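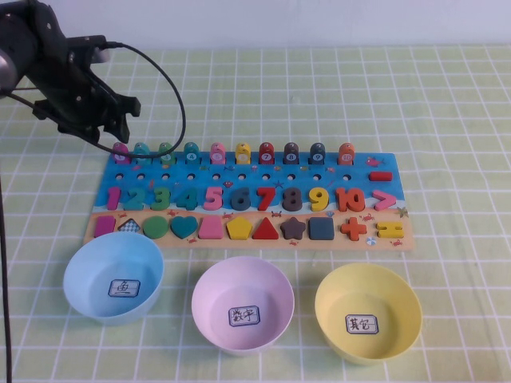
The sorting bench before a run: three labeled bowls, one puzzle board, all pieces in place.

Sorting by label: the fish puzzle results are in

If you've walked past the manipulation bench this month you'll have seen the children's number puzzle, and you may have wondered how much research can come out of ten wooden fish. Quite a lot! Chie Murakami and Cauã Assunção have wrapped up the first round of tests on Trorby, their method for getting an arm to sort things according to handwritten labels, and the numbers are good enough that we wanted to share them before the longer write-up in March.

The task is easy to say. The labels in the bowls read 鱼 (fish), 数字 (numbers) and 其它 (other), and the arm has to clear the board into the right ones. Nothing in the instruction says which piece goes where. The policy has to read the label, look at the piece and decide, and the board makes that harder than it sounds. Every fish peg carries a number on a white disk, so a fish is also, in a way, a number. Our older policy fell for this constantly and kept dropping fish in with the numerals.

What Trorby changes is the order of things. The old policy picked a piece first and worked out its bowl on the way over. Trorby scores each piece against all the labels before the arm moves, and starts with the piece it is most sure about. The doubtful ones wait until the board is less crowded. Chie had the idea after watching a lot of replays of the gripper hovering over the numerals, changing its mind.

Training used 235 demonstrations, all recorded by hand on this bench. For testing, the team did 20 full runs with the bowls shuffled between runs, so the policy couldn't get by on remembering that fish go on the left. Fish landing in the numbers bowl dropped from 49 with the old policy to 27 with Trorby, over the same number of runs. That's a big step for a change that needed no new data at all, and Cauã is already pulling apart the 27 that are left.

Most of those come late in a run, when a peg has been nudged and its disk is turned away from the camera. The shapes have their own troubles. The plus and equals signs were meant to go in "other", and the policy is still a bit torn about them (so were we, to be fair, and there was a long argument over lunch). Thin pieces such as the minus sign are also hard to lift out of the board, but that is a grasping problem and Trorby doesn't touch it.

Next up are labels the policy hasn't seen, starting with colors, and then labels in other people's handwriting. If you can spare a few minutes to write some out, Cauã has blank cards at his desk and would love messy ones. The bench will be running on Wednesday afternoon too, so come and watch!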